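I have been voting at the Tenura township hall since I was old enough to sign the book, and in all those years I have never once walked in knowing the name of everybody on the ballot. I'm a little ashamed of that, but I doubt I'm alone! Which brings me to the county's plan to cut our early voting site from 23 days to 6, and why I hope the board will think again before it votes in March.

The argument for cutting is money, and I don't want to wave that away. Fatima Sibiya, who sits on the board and has always returned my calls (even the long ones), told me the site costs too much for the number of people who use it. Last fall that number was 2,595. She thinks that's small. I think it's a good-sized crowd for a town where the bank closes at noon, and I'd ask her to picture all of them standing in one line on Election Day, out past the flagpole, in the kind of weather we get.
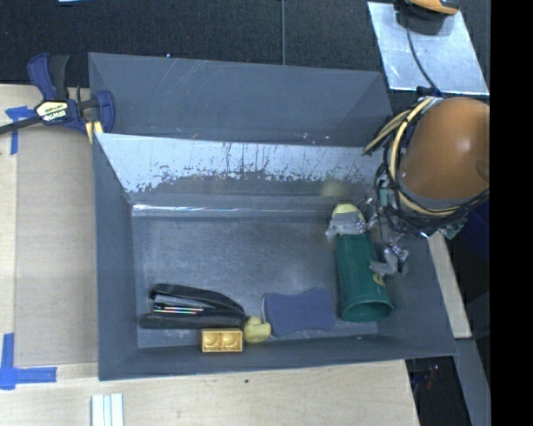 Then there are the folks out on Mofokeng Road, who have one bus in the morning and one back in the evening. A good many of them work shifts at the Catitz plant, and a shift schedule doesn't bend for the county clerk. Six days can easily fall inside one bad week, with overtime and a sick kid and a car that won't start. My neighbor Gumaro Arellano voted on his fourth try last time, and he's a stubborn man. I wouldn't count on everyone being so stubborn.

If the board has to save something, let it trim the hours in the slow middle of the day, or share the poll workers with Prullska, where they've been asking for help anyway. I'd even go along with losing a few days at the front end. But please leave us two full weekends, and put the schedule in the water bill where people will see it. The clerk is taking written comments now, and mine is already in the mail, all four pages of it.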